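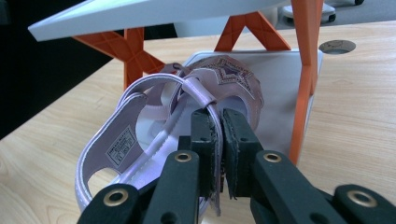 Review: Timmont Hand-Held Gripper, Two Months On
March – by Ankit Mathur
Print this article | E-mail this article

We bought the Timmont to record demonstrations of small household jobs, mostly opening and closing children's shoes. The fault I'm writing about showed up on sandal straps, and I think anyone buying one for soft goods should know about it.

First, the good part. The two rubber-padded fingers come together evenly and will hold a thin strap without folding it. The black linkage arms are plastic with brass eyelets set in the links, and they looked sturdy when the unit arrived. My hand was not tired after a long morning.

The trouble began at 200 cycles on a hook-and-loop strap. I let go of the trigger and the fingers stayed shut. I pulled back, the sandal came with me, and it knocked a cup off the next bench. I had to work the right finger open with a screwdriver. It happened again that afternoon, and by the end of the week it was sticking about once an hour.

Satish Poduval took the gripper apart and found a burr on one of the linkage pins. Under a light squeeze the pin slid past it. With a full squeeze, the kind you need to peel a strap open, it caught and held. He filed the pin, put it back together and ran another 400 cycles without a jam.

I consider this a safety matter as well as a nuisance. We mount the same fingers on an arm at Dendbridge, and an arm that does not let go will keep pulling on whatever it has. We took those fingers off the arm until the pins were checked. One of them had the same burr – smaller, but you could feel it with a fingernail.

Timmont support answered my first e-mail in two days and sent new pins. They did not say whether other units were affected, and the manual still has no procedure for a stuck finger. I would like to see a manual release on the next version.

Would I buy it again? Yes, for the grip, but I would pull the pins and check them before the first session. Venkatesh Kaimal now does that here with every new set, and he keeps the old pins in a labeled bag in case Timmont asks for them.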